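Billarell Repair Shed: Parts Bench Gallery

Posted 30/08/2023

The parts bench at Billarell sits along the back wall, between the drill press and the roller door. Most of what comes across it has been pulled out of old vending machines, ticket gates and washing machines, and most of it goes back into other machines of the same sort. These pages show how the bench is laid out and how the parts are kept. There is one picture on this page. The rest of the entries are notes on the areas people ask about when they visit.

Shelving

The grey shelving came from the old Jorkmont warehouse when it closed. It holds 20 tubs on each side, with the heavy motors at the bottom and the light plastics at the top. Labels are on the front lip, in black marker on masking tape. If a label has fallen off, leave the tub on the floor beside the shelf and it will be relabelled at the next tidy.

The stock book

Everything on the shelves is written in the stock book, which hangs from a hook beside the light switch. At the February count there were 4,000 entries, and 700 of those were fuses. Fuses are now counted by the box. The book is in pencil. Please keep it that way.

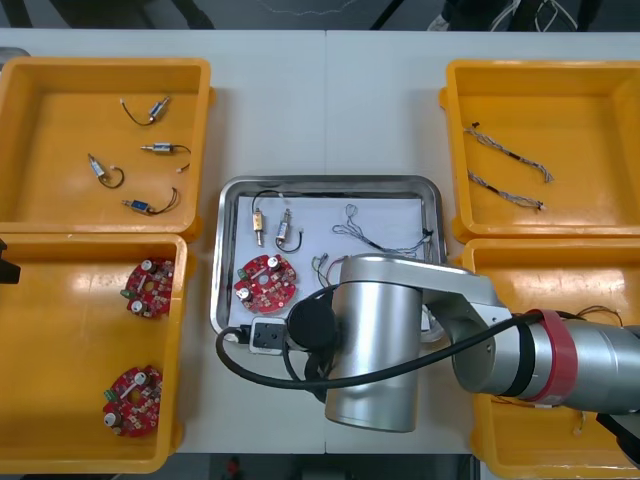 Sorting is done by type first and by condition second. Each type gets its own bin so that leads and plugs don't get caught up with other parts, which used to be the main cause of torn wires. The yellow bins are the right depth for this, as you can see into them from a standing height and pick out a single piece without tipping the lot. Solenoids stay in one bin with their leads attached, even when one has a different coloured body from the others. The round red boards go in another, laid apart from each other with the green terminal blocks easy to get at. Twisted harnesses are kept whole with the connectors left on. The steel tray in the centre of the table is for the job in hand and is cleared at the end of each session.

Solenoids

Solenoids are tested on the bench supply before they are shelved. Push the plunger in by hand first and feel for grit. If it drags, wipe it with a dry cloth and try again. Oil makes it worse over time. Those that pass get a dab of green paint on the body, and those that fail go in the copper tub.

Circuit boards

Boards are stored upright in cardboard dividers once they have been checked. Look for swollen capacitors and cracked joints around the terminal blocks, as these take the most strain when a machine is serviced. Write the voltage on a paper tag and tie it through a mounting hole. Don't use sticky labels, which leave a mess on the board.

Wire harnesses

Any harness longer than 300 mm is hung on the pegboard. Shorter ones go in zip bags, one to a bag, with a note of the machine they came from. A harness with a damaged connector is still worth keeping for the wire. Cut the connector off and move the rest to the offcuts drawer.

Crimp tools and cutters

The Ukell crimpers are on the top row of the tool board and the side cutters are underneath. The outline painted on the board shows where each one goes. The pair with the red tape on the handle is for steel wire only.

Scrap and recycling

There are three tubs under the bench: copper, mixed metal and boards. Plastic housings go in the crate outside the roller door. The scrap run is done when the copper tub is full. Batteries are kept apart from all of this, in the metal cabinet near the sink.

More pages: Drill press corner / Vending machine strip-down / Paint area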